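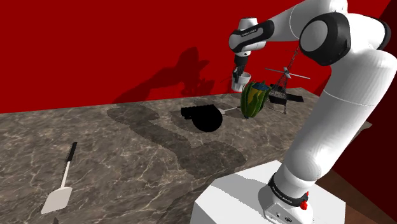
One reader of the March draft objected that a course graded entirely in simulation says little about whether students can program a manipulator, and asked why the scenes were left as cluttered as they were when the assigned skill was a plain pick and place. The same reader wanted the grading rule stated in full. The objection about hardware is accepted and is taken up under limitations. The remainder of this section deals with the scenes, the task, the interface the students worked against, and the rule.

## 4.2 Scene construction and task

All teams in the Drendgate manipulation course worked in Lencho, the department's rendering and contact simulation package. Each team had 4 members and submitted a single controller. The controller received camera images, joint positions and gripper width, and returned a target pose for the hand and an open or close command. It had no access to object poses, which were held by the grader and written to the episode record only after the run had ended.

Scenes were assembled from a fixed kitchen layout with a marble countertop and a red wall. The arm pedestal stayed in place across all graded episodes. Objects were drawn from a shared library and dropped onto the counter by a placement script. The script checked for overlap and then let the contact solver settle. It made no attempt to produce a sensible kitchen, and the library mixed tableware, produce and scale models. Figure 4, at the head of this page, is taken from the cup task, with a white cup at the gripper and a wireframe tower and a spatula among the other objects on the counter.

Library textures were assigned separately from meshes. A mesh could therefore carry colors that do not belong to it, such as the blue area at the crown of the bell pepper in Figure 4. Teams that had trained detectors on ordinary household images reported low confidence on such objects. We kept the mismatched textures in the graded set and announced this in the first assignment sheet.

Strong directional light was also kept. The shadow of the arm falls on both the counter and the wall in many views, and it moves with the arm. Two submissions used background subtraction against the first camera image and treated the moving shadow as an obstacle. Both teams found the fault from their own logs before the final deadline. One replaced the method with a learned mask. The other masked the projected arm outline, using the known light direction, and lost part of the usable counter area as a result.

## 4.3 Interface and logging

Controllers ran in a separate process and exchanged messages with Lencho through Vendier, a small message layer written for an earlier offering of the course. The simulator waited for each reply, so slow perception code did not change the physics. An episode ended at 1,000 control steps or when the controller sent a stop command.

Vendier recorded every message in order. This let a team replay an episode against changed code up to the first command that differed from the recorded one. Students used replay far more than we had planned for, and most of the questions brought to office hours came with a replay file attached. The reference controller given out with the assignment was deliberately short. Submitted controllers ran to more than 1,000 lines in several cases, much of it recovery behavior for failed grasps.

The second assignment, named Fondico after the directory it was first stored in, placed two robots at the same counter and used a bowl as the target object. Each robot was driven by its own instance of the controller, and the instances could exchange one short message per step. Camera placement also changed, and the counter could run diagonally through the image with a good deal of floor and wall in view. Figure 5 shows a view from this assignment in which one gripper reaches into the bowl and a model windmill takes up much of the foreground. 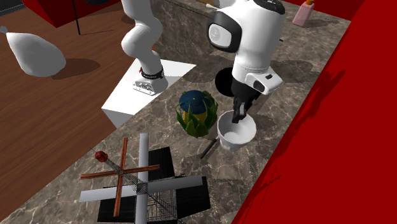
Camera poses in Fondico were supplied to the controller at the start of an episode and then held fixed. Several teams had written image-space rules in the first assignment, for instance that the far edge of the counter is always near the top of the image, and these rules failed at once under the new poses. Teams that had converted detections to the base frame early needed only small changes.

Coordination was handled conservatively. The most common scheme gave one robot the right of way over the whole counter and had the other hold a parked pose until a release message arrived. A few teams divided the counter into regions. Region schemes finished sooner when both robots had work to do, but they needed an extra rule for targets lying on the boundary, and that rule was the main source of deadlock in the logs.

## 4.4 Grading rule

An episode was scored as a success if the target object was inside the goal region at the final step, upright within tolerance, and out of contact with both fingers. Displacing another object carried no penalty unless it left the counter. The graded set held 505 episodes, identical for every team, with seeds released after the final submission on 27 May 2019. Scores were computed from the Vendier record alone. A team could rerun the scoring script on its own record, and disputed episodes were settled by replay.

The upright condition was checked from the object's pose axis. For the bowl this gave poor results when the rim rested on a utensil, a case the placement script did not exclude. We widened the tolerance for the bowl and rescored all teams under the new value. The cup tolerance was left as published.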